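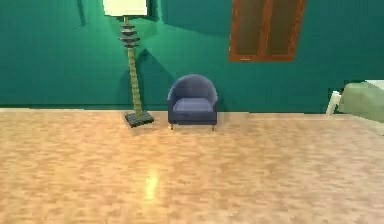 The robotics club at Prisby has no robots, a fact it prints on its own recruiting poster. What it has is a row of secondhand computers, a whiteboard no marker has ever fully left, and an entry in the Zemodgate, an indoor navigation contest held entirely in software. The students spend Saturday afternoons sending a robot through houses that don't exist. They complain about the furniture as if they paid rent there.

The club's program is called Drutavow. It gets 4000 steps to find a thing and reach it, and a step is a small commitment, like a teenager shifting on a couch. Its best run took 2748. Its worst successful one took 3887, and the room cheered louder for that. 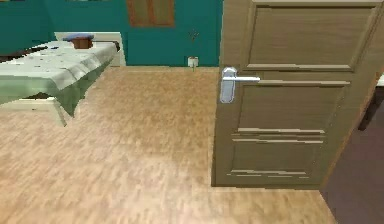
Doors are a sore subject. An early version of Drutavow treated any open door as a wall with ambitions and would turn around to go think about it in a corner. The fix was 3 lines of code and most of a semester. 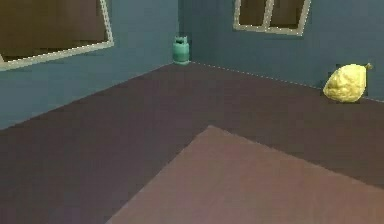
Then there is the matter of scale. A lemon close up can fill more of the view than a gas cylinder across the room, and a program that trusts size will make poor choices about both. The students argued over this for an entire bag of pretzels before one of them drew a triangle on the whiteboard and sat down, looking insufferable.
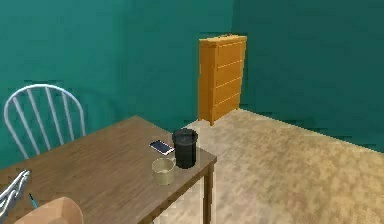
Tables come last in the club's homemade curriculum, after floors and doorways. Reaching for a mug is easy to describe and miserable to program, especially with a phone beside it. Last year's entry, Prata, was famous for its confidence. It once swept a whole tabletop clean and reported success.

The Zemodgate qualifying round is in November. The club has asked the school for one more computer and a new marker, and so far the marker has been approved.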